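Kiment Tabletop Crumb Vacuum: Eleven Weeks of Toast

2022-01-11

Filed under: Kitchen, Small Appliances, Things That Need Charging

I bought a vacuum cleaner for my table. I'd like to say this was research, but I bought it at night, in bed, after sitting down to do my taxes and standing up with half a bagel stuck to my forearm.

The Kiment is a round plastic thing the size of a hamburger. You put it on the table, press the button on top, and push it over the crumbs. It has a ring of short bristles underneath, a small fan, and a cup inside where the crumbs go. It cost $37 from Zorkunano, which also sells inflatable neck pillows and a lamp in the shape of a goose. The listing called it "whisper powerful."

I've had it 11 weeks now and used it most days, usually after breakfast, which in my house is toast. I don't own a dog. I mention this because every time I bring up the Kiment with someone who has a dog, they look at me as if I'd bought a machine to do my breathing.

What's in the box

The vacuum, a spare ring of bristles, a charging cable that's shorter than my hand, and a leaflet. The leaflet has one drawing of the vacuum being used on a keyboard, one of it being used on a sofa, and one of it near a bathtub with a red line through it. No plug for the cable. You're supposed to have one already, and of course I do, I have a drawer of them.

The spare bristles are a nice touch, though they hook in with two tabs so thin that I broke one looking at it. The ring still holds. It just sits a little crooked, like a hat on someone at a wedding.

How it picks up

Dry toast crumbs: very good. One pass gets most of them and a second pass gets the rest, apart from a few the bristles flick off to the side at surprising speed. I now start at the edge of the table and work inward, so they land on the table and don't end up in my socks.

Sugar and salt: good. It makes a sandy rattle while it does this that I've come to enjoy.

Rice, cooked: no. Don't. The fan pulls the grain up as far as the bristles and leaves it there, and then you have a brush with rice in it that you are rubbing on your table.

Croissant: mixed. Croissant flakes are too light to stay put and too big to go in. They skate ahead of the vacuum like they know where they're going. I've chased one the full length of the table and lost it over the far end.

Eraser bits, pencil shavings, glitter from a birthday card: yes, yes, and somewhat. No machine has ever beaten glitter and I won't hold it against this one.

The noise

Whisper powerful is half right, and you can choose which half. It sounds like a hair dryer in the next apartment. You can talk over it, but you'll stop talking, because it feels silly to be discussing the mortgage while sliding a humming hamburger back and forth.

Battery

A full charge gives me a bit more than a week of breakfasts. There's a small light that's blue when it's charging and blue when it's done. I assume one of these is a different blue. The motor gets slower as the battery goes, so toward the end of the week it's less a vacuum than a brush with ambitions, and that's how I know to plug it in.

Emptying it

You twist off the bottom and tip it into the trash. Twist it the wrong way and it opens anyway, over whatever you were standing above, and the whole week's toast comes back to visit. There's an arrow on the case showing the right direction. It's black on black.

The filter is a little pad of felt. Kiment says to wash it and let it dry overnight. I've washed it twice, and both times it came out the same gray it went in, but the suction did pick up the next day, so I suppose something left.

Compared to the others

Before this I had the Closside crumb roller, the flat metal kind waiters use in restaurants where the napkins are heavier than the food. It has two brushes inside that spin as you push. No battery, no noise, no blue light. It's better than the Kiment on a tablecloth and worse on anything bare, where the brushes slip and the crumbs just get a massage. It's also nearly impossible to empty without a fork.

I borrowed a Kaewsai mini vac for a weekend too. That one is a proper handheld with a nozzle, and it'd pull the varnish off a piano. It's clearly the stronger machine. It also costs a good deal more, lives on a wall bracket, and sounds like it's coming to get you. I used it on the table once, and it ate a receipt I needed.

And there's the side of my hand, which I used from childhood until last fall. Free, silent, always charged. Poor on sugar. I still go back to it when the Kiment is at the other end of the kitchen, which tells you something about either the product or me.

About those star ratings

The Zorkunano page had 184 reviews when I bought mine. A lot of the one-star ones are from people who wanted to vacuum a car with it. A lot of the five-star ones say "arrived fast." One person gave it three stars and wrote only "crumbs," and I think about that review more than any of the others.

Complaints, in no order

The button is on top, right where your palm goes, so you turn it off by using it. The rubber foot came loose in the third week and I glued it. The color, sold as "cream," is the color of an old computer. It can't get into a corner or along the groove where my table's leaf goes in, and that groove has been collecting since we moved here. I dug it out with a toothpick instead and would rather not discuss what came up.

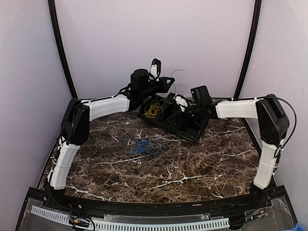

Whether you need a Kiment at all depends a lot on your table, something I wish I'd thought about before spending the $37. Mine is plain and white, and every crumb on it shows from the hallway like a bear on a snowfield. On a brown marble pattern with that many white and light-tan veins running through it, you could lose most of a slice of rye and go on with your day. You'd want the vacuum only for what you can feel with your elbow, and you'd have to go over the whole top on faith, never sure if you were chasing a crumb or a vein. For a table like mine I'd buy it again, at the same price, and I'd glue the foot on the first day. For the brown marble look, save your money and wipe it down on Sundays.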